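6. Cable routing trials in simulation

This section applies to Tultari cells that run the Mondex routing task. Finish section 5 before you start.

6.1 Before the run

1. Load the cell file and set the joint speed limit to 17 percent.
2. Confirm that the cable model is the one named in the trial sheet. Do not mix cable models within a series.
3. Close the gripper on the cable and hold the pose until the contact solver settles.
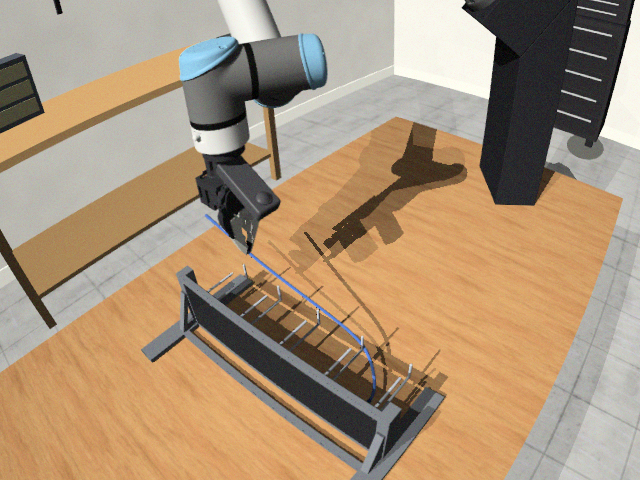

Niskanen asks whether the speed limit may be raised once the grasp is stable. It may not. The limit holds for the full series, including resets.

CAUTION: A grasp that passes in simulation does not clear the same grasp for hardware. Hardware release is covered in section 9.

6.2 Routing

4. Move the cable along the pegs in the order given in the trial sheet.
5. Keep the fingers clear of the peg tips. Contact between finger and peg is logged as fault 903 and ends the trial. 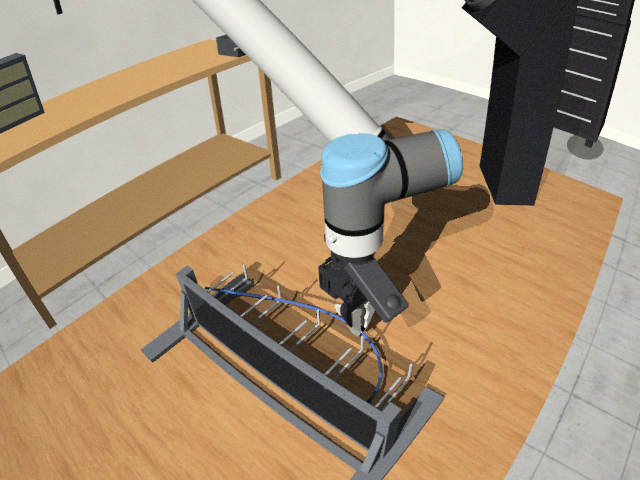
Faults are kept in the record with the trial number. Do not delete a failed trial or rerun it under the same number. If the solver itself stops, mark the trial void and enter the solver message word for word.

6. Limit each trial to 2000 control steps. Trials that reach the limit count as failures.

NOTE: Changing the step limit starts a new series. 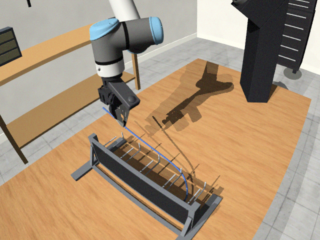 Pomico, May

Revision note. Step 6 now applies to operator-guided trials as well as scripted ones. Series begun under the earlier text may be completed under it, provided the revision is named in the report header.

6.3 Views and records

7. Save the wide view and the close view for every trial, using the same time base.
8. Check in the wide view that the arm links stay clear of the pedestal and table.

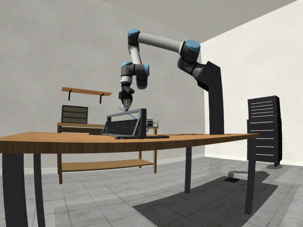
9. Export the log after 100 trials or at the end of the series, whichever comes first.
10. Enter the random seed, cell file version and operator code in the report header. A report without a seed is returned.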